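Blog > Around the House > Small Messes

March, by M. Domański

**The red tray, again**

OK quick one because I have bread in the oven and maybe 16 minutes. Some of you asked about the tray after my last post on the sink cabinet. Yes it's still going. Still red. Still the best thing I've done for the small junk that drifts around this place.

The idea, if you missed it: anything little with no home goes in the tray. Sponges, toys, the odd bottle. Once a week I deal with it. That's the whole system. I got the tray at Pellow, the kitchen supply place out past Purville, and it was meant for serving food, I think? Never served a thing on it. It has a raised edge, so stuff doesn't roll off onto the floor, and the bottom has that little grid texture so things mostly stay put when I carry it.
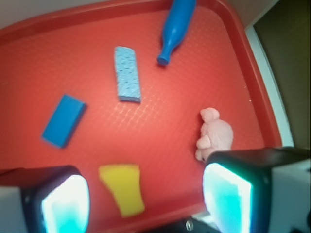
Anyway the weekly sort. I do it at 11 at night usually, which is dumb, but the house is quiet. Everything comes out, everything gets looked at. Keep, wash, toss. I used to have a fourth pile called "decide later" and that pile ate my laundry room shelf for most of a winter. Gone now.

Sponges first. My rule is a sponge gets 2 weeks at the sink, then it's demoted to floors and the tub, then trash. The plain ones without a scrubby side go faster at my house, they tear at the corners. The yellow kind with the dark scouring layer hold up better but the scouring part gets gross before the soft part does. Wring them out hard and stand them on edge. Flat is how you get the smell.

Toys next. Plastic ones get hot soapy water and a rinse. Plush goes in a pillowcase, cold wash, gentle, then air dry on the rack. Took me way to long to learn about the pillowcase, RIP several stuffed animals in the Jutasow apartment, where the washer basically chewed things.
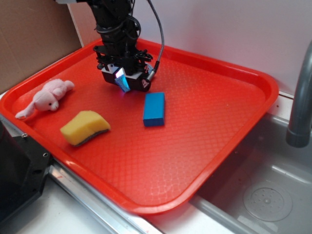
Doesn't it all just end up back in the tray by the next day? Most of it, sure, and I'm fine with that, since one full tray beats little heaps on every counter.

Then the tray itself. Dish soap, an old toothbrush for the texture, because crumbs get down in there and a cloth just slides over the top. Rinse, tip it on its end over the sink, walk away. I tried baking soda paste once and spent longer getting the paste out then I did on the crumbs. Do not recommend. Rim gets a wipe with a dry towel or it spots.

If you're shopping for one, get it bigger than you think but check it fits your sink. Mine only goes in at an angle and I slosh water down my front every time.

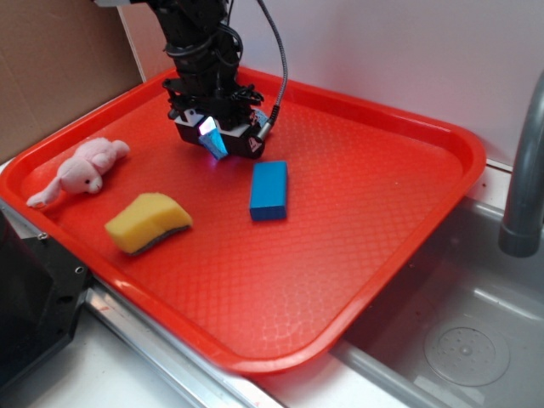 **Next up**

The drawer under the toaster. It's bad. I measured it and bought dividers and the dividers don't fit, so they're going back to Pellow this week. Also want to try hooks inside the cabinet door for the dish brushes.

Timer's going, bread's done, bye

11 comments | 2 shares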